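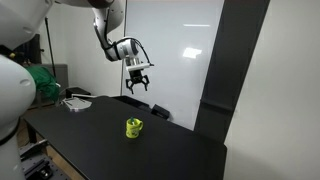
Figure 1. The gripper above the table, with the mug in the middle.

Robot Arms Up Close: Our Visit to the Ellska Open Day
Summer Engineering Program, Group Project Report
August 3, 2018

Why we went

Our group's project is a small gripper made from hobby servos, and by the middle of the summer we were stuck. It could close on a foam block fine, but anything round or smooth slid right out. Our instructor suggested that we go see how a real lab does it, and Ellska was having its open day at just the right time. We signed up the same afternoon!

Ellska is a robotics lab on the second floor of the Carrillo building. The open day had over 200 visitors, so people went through in small groups. We got a slot for the manipulation demo, which was the one we wanted most, and later walked through the machine shop and the Feteo room, where they test software before it goes on an arm.

The demo

The demo was about picking up a mug. That sounds like nothing (one of us said so on the bus, and took it back later), but a mug is a pretty mean object for a robot. It's hollow, it's curved, it has a handle on one side, and if you push it even a little while closing the fingers, it slides or tips over.

The setup was simpler than we expected. A white arm, a black two-finger gripper, a black table and a yellow-green mug. No fancy stage, just a corner of the lab with a whiteboard behind it. We stood behind a line of tape on the floor and were asked to stay there whenever the arm was powered.

The lab member running the demo explained the three parts of a grasp before starting. First the arm goes to a "ready" position above the table. Then it moves to a point over the object. Last, it comes down slowly and closes the fingers. She told us most failures happen in the last part, when a small error in position matters the most.

What surprised us was that they don't try to wrap the fingers around the whole mug. They go for the rim, with one finger inside the opening and the other outside. We had been trying to squeeze our test cups from both sides, which needs a much wider gripper and a lot more force. With the rim, the fingers only have to close on the thickness of the wall. We all looked at each other when she said that, and two of us started sketching right there.
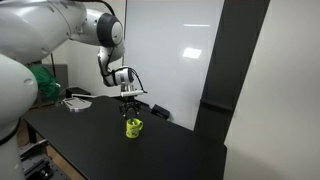 Figure 2. The fingers at the rim of the mug.

Questions we asked

How many tries does it take to get good at this? The team keeps a log, and it had 1,978 grasp attempts in it on the day we visited. They said the first 1,000 were mostly useful for finding out what goes wrong.

Why is the table black? They like a dull, dark surface for this kind of work. Shiny tables gave them trouble with reflections in an earlier setup.

What happens if the mug gets moved? In the version we saw, a person tells the program where the mug is. A newer program called Plarkell is supposed to find it by itself, but it wasn't ready to show yet. We would love to come back for that one.

Could a student group build something like this? Yes, on a smaller scale. The advice was to move slowly, pick one object, and write down every try, even the bad ones.

What we changed afterward

We went back to our own gripper the next morning and threw out the wide curved fingers. The new ones are narrow and straight, with rubber tape on the inside faces. We also slowed down the last part of the motion by a lot.

Then we ran 50 attempts on a plastic cup and kept a log like theirs. The rim grasp is clearly better than our old side squeeze, although the cup still twists sometimes when we lift it. We think the tape is uneven on one finger. Next we want to try a softer pad and a heavier cup, and after that a cup with a handle.

Thanks to everyone at Ellska who answered our questions, including the ones about lunch. Our wiring diagram and the full log are in the appendix.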